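Skurkent Station Gallery: Equipment Planning, 2023-01-24

Compiled by Dzintra Adomaitis for the budget review. The gallery covers tabletop work with handheld grippers. Captions note what each setup implies for purchasing. Prices are held in the Grallix sheet and are not repeated on this page.

Household items, two-handed station

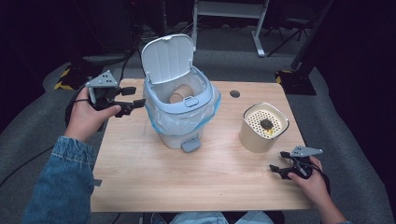
Consumables are budgeted per station and kept apart from capital items. The current allowance is 326 per station per quarter, covering liners, small props and replacement containers. A pedal bin with a drawstring liner goes on two lines: the bin under props, the liners under consumables. Perforated-top containers are also props. Grippers are ordered in matched pairs with their marker plates — a single unit cannot be swapped in from another batch without recalibration.

Cabling and floor marking

Rami Nimri requests 15 m of spare cable per station and one roll of yellow-and-black tape for every six equipment bases. Both are stock items at Celtness. Tables with an existing grommet hole are preferred for the next order.

Lead times

Celtness quotes three weeks for grippers. MacBrayne quotes nearly double that but includes mounting hardware. Orders intended for September installation should be approved before the end of the second quarter.

Category: Planning
Previous gallery | Next gallery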